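Leave the Board Out

November 28, 2024

For most of my adult life I kept the cutting board in the cabinet under the sink, standing on its edge behind the dish soap. My mother did the same, and I never thought about it. A board was something you took out for an onion and put away when company came.

I've changed my mind. I think a kitchen should have one large, heavy board, and it should live on the counter all day, every day.

The usual argument against this is space. My kitchen is small. The counter between the stove and the sink is the only stretch where I can work, and a big board covers most of it. When I brought one home in August, my neighbor Lejla Spahić looked at it and asked where I was going to put things now. She meant the mail, the fruit bowl, the keys and the toaster. I told her I hadn't figured that out.

What happened is that those things went somewhere else. The mail goes on the shelf by the door, where it should have gone in the first place. The toaster moved to the far corner. The counter had been holding a lot of stuff that had nothing to do with cooking, and it took a large object to push it out.

I also cook more. I didn't keep track, so you can take that for what it's worth. But I know what used to happen at six in the evening. I would look at the clear counter, think about getting the board out, think about the thin plastic one sliding around under the knife, and heat up something from the freezer. Getting a board out is five seconds of work. It was still enough to stop me on a tired night.
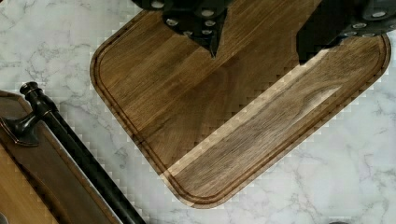

Walnut with a paler band across it, and a juice groove just inside the rim.

People will tell you the groove is for show. Huệ Phan, who taught me how to break down a chicken, turns her board over to the flat side and says a groove only steals room from the knife. For vegetables she has a point. Chopped parsley gets down in there and you have to chase it out with a fingertip. But I roast meat most weekends in the cold months, and I carve it on the board, and I would rather rinse out a groove than wipe juice off the counter and the front of the drawers. I'll keep the groove.

The pale stripe is another matter. It does nothing for the food. I like it anyway, and I don't think a thing you look at several times a day needs to apologize for being good-looking. Dark wood on white marble is a strong contrast, and it makes a kitchen look like someone uses it. I've been in plenty of kitchens with beautiful stone and nothing on it, and I never know where to set down my glass.

Marble is a good reason to leave a board out, too. Lemon juice dulls it. So does vinegar, and so does a cut tomato left sitting while you answer the phone. If the board is already there, the lemon lands on the board.

Now the case against, because there is one. A wooden board takes care. You can't put it in the dishwasher or leave it soaking. It needs to be wiped, dried and oiled, and if water sits under it the wood can warp. I stand mine on its side after washing until both faces are dry, then lay it flat again. Sota Yokoyama, a friend who cooks for a living, keeps a separate plastic board for raw poultry and thinks everyone should. I do that now. The plastic one is under the sink, where it belongs.

There's the price as well. Good hardwood boards aren't cheap, and some are silly. I saw one in a shop window this fall for $400, and I don't believe it cuts a carrot any better than one at a quarter of that. Buy the biggest one you can lift with wet hands and afford without wincing. If it weighs so much that you avoid washing it -- and I have met boards like that -- it's too big.

I'm not asking anyone to redo a kitchen. Move the toaster, find another place for the mail, and put the board down where you stand when you cook. Leave it there for a month, through at least one roast and one bad week. If you still want it under the sink after that, there's room behind the dish soap.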